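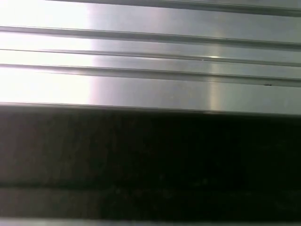 # Let people keep their old computers

11/12/2019

Writing this fast, lunch is short.

Windows 7 goes out of support in January and the emails have started. My office got one, my sister's dental practice got one, the church where I do the newsletter got two. All of them say the same thing in a friendlier or less friendly font. Buy new. Buy soon.

I don't think we should. Not most of us.

The church has 14 desktops. Bought used from Tergate when Tergate moved out of the old mill building. They print bulletins. They open email. One of them runs the hymn slides and has done it every week since we got it, and the quote from Cinudell says it is "end of life." Whose life? It has a good power supply and a case you could park a truck on. Replacement was quoted at $477 a machine, before setup, and setup is where they get you.

So fourteen times that. For bulletins.

I asked what happens to the old ones. Recycled, I was told. Fine. Recycled where? Silence, then a pdf with leaves on it.

What bugs me most is the word upgrade. It used to mean you opened the thing and put something better inside. More memory, a bigger drive, maybe a faster chip if the board would take it. My first job was at Trekcombe, doing office support, and half my week was exactly that. People were happy! Their computer came back the same computer, same sticker on the front, same dent, only quicker. Now upgrade means a truck comes.

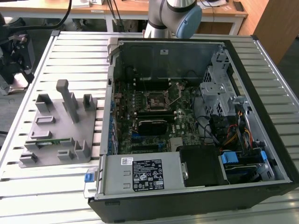
And a lot of the fault is in how we buy. Schools, churches, small offices, we all buy on the sticker price and then act shocked. Ask one question before you sign — can I open it with a regular screwdriver. If the salesman has to go find out, you have your answer. Thin ones are the worst for this. Glued battery, memory soldered down, and the thing weighs nothing, great, but it lives on a desk. Who is carrying it?

I know the other side. Security is real. I'm not telling anybody to run an unpatched machine on the internet with the donor list on it, please don't. But unsupported software is a software problem. Put a newer system on it. Most of those desktops will take Windows 10 with a solid state drive and a bit more memory, and I've seen the parts come in well under the price of a new box. If Windows won't go on, Linux probably will. The bulletin does not care.

Finbarr Gallagher, who ran the counter at Trekcombe when I was there, used to make customers wait while he wrote out two prices by hand, fix and replace, side by side on the same slip. Took 5 minutes. Plenty of them still picked replace and that was thier business. But they saw both numbers. I have not seen both numbers on one piece of paper in years.
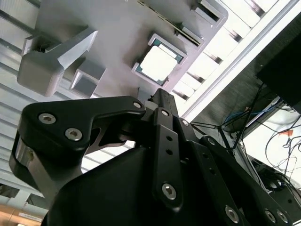

That's really all I want, as a rule or a law or just plain manners. Two prices. Ongart already does it for washing machines and they haven't gone broke. Make every shop that sells a computer quote the repair too, parts and labor, and give people 30 days to think about it. Some will buy new, and some should. A machine that's dead is dead. I have no romance about a fried board.

The church votes on the Cinudell quote next week and I'm going to stand up and say all this, only slower. I've asked for a second quote, drives and memory only. Still waiting on it. If you are on the building fund and reading this, please dont sign anything till it comes.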